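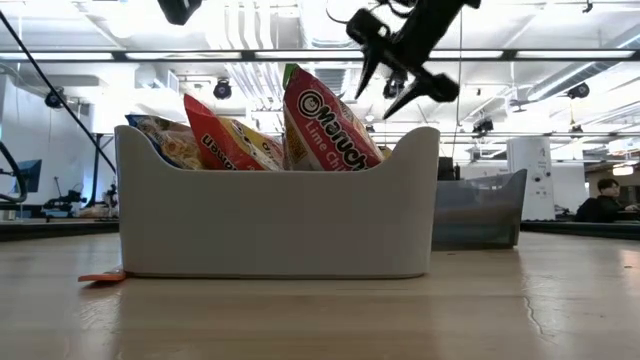

Gripper over the gray bin at the Kerska cell, with packets of instant ramen standing upright.

KERSKA PICKING CELL: SETUP AND CARE
README for the Kerska packet set

Contents

1. Summary
2. Cell layout
3. Setup before a session
4. Routine care
5. Known faults and repairs
6. Limits on use
7. Contact

1. Summary

The Kerska packet set holds 923 recorded picks of light, flexible packaging from an open bin. It was prepared by the Tusitz handling laboratory to support work on grasping soft-walled goods. Of the 923 picks, 772 are marked complete. The remainder are kept in the release, and each carries a short note from the operator on duty.

This file covers the cell itself: how it is set up, how it is looked after, and what has been repaired. File formats and field names are listed separately in FIELDS.txt.

2. Cell layout

The arm works from above a wooden tabletop. A two-finger gripper with tapered fingers is fitted at the wrist. The source bin is light gray plastic with a scooped rim, and its low front wall faces the operator. Packets are stood on end so that their tops clear the rim.

The tabletop has a thin crack toward its right side. It does not affect the working area and has not been filled. Operators are asked not to use it as a reference line when placing the bin.

3. Setup before a session

Power the controller first and the gripper second. Wait for the ready signal before enabling the arm.

Home the arm with the bin removed. Open and close the gripper fully 2 times and confirm that the fingertips meet evenly.

Place the bin and run the touch-off routine on the left and right ends of its rim. The two ends are not interchangeable, and a reversed bin will produce a height error on the first approach.

Load the packets by hand with the arm disabled. Record the brand and flavor of each packet in the session sheet, as printed on the front.

Check that the gripper cable has enough slack for a full turn of the wrist.

4. Routine care

Fingertips are wiped with a dry cloth at the end of each session. Solvents must not be used on the tips. Tips are replaced after 1,000 closing cycles, counted by the controller, and the counter is reset by the person who fits the new pair.

Cable ties along the arm are inspected at the start of each month. The tabletop is wiped down before the bin is returned to it. Packets with split seams are withdrawn and logged.

5. Known faults and repairs

Uneven closing. The left finger lagged behind the right during early sessions. Recep Başaran traced the fault to a loose set screw in the finger mount. The screw was replaced and the mount was recalibrated in August. Picks recorded before the repair are marked "pre-mount" in the notes field.

Loss of gripper signal. The connector at the wrist could work free on long downward moves. A Baysal locking connector was fitted in its place. If the signal is lost, stop the session and reseat the connector before homing again.

Drift in bin height. Small errors were found when the touch-off routine was skipped between sessions. The routine is now required, and the arm will not start without it.

6. Limits on use

The set was recorded on one cell with one type of gripper. Results should not be assumed to carry over to suction tools or to rigid cartons. A second cell at Zornow follows the same setup procedure, but its recordings are not part of this release.

7. Contact

Questions about the cell and corrections to this file should be sent to Nabila Farouk, Tusitz handling laboratory. Please quote the session number and the tip counter reading when reporting a fault.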